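What we can buy this year

13 Feb 2018

I promised to write how our small group in Ostham spends its money for the household handling work, and February is the month when the list must be closed. The total is not big, so each line was discussed more than once.

The biggest question was the arm. Pruseck offers one for a price which would eat almost everything, and the delivery is 17 weeks. We decided to wait with it. For now we stay with hand-held grippers, and we put the money in spare parts – finger pads first, then pivot pins and cables. I calculated 200 for pads and 1000 for a second complete gripper from Nostura. Poulain was cheaper, but they answered my letter only after five weeks and I don't want to depend on this when something breaks.

Also I learned to make a separate line for textiles. Last year I put them under "various" and it was a mistake. Bed covers, cloths and pillows cost more than 5 percent of the budget, and you need different thickness and different prints.

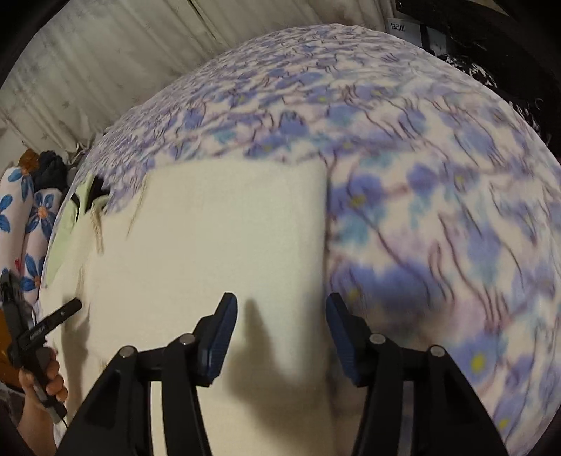

Gripper at the flowered duvet, with the cream cloth on top.

The dark blue pads are the part I want to order in larger quantity. The supplier gives a discount only from a full box, so I will ask the neighbor lab if they share one with us.

Still open: insurance, and a second charger.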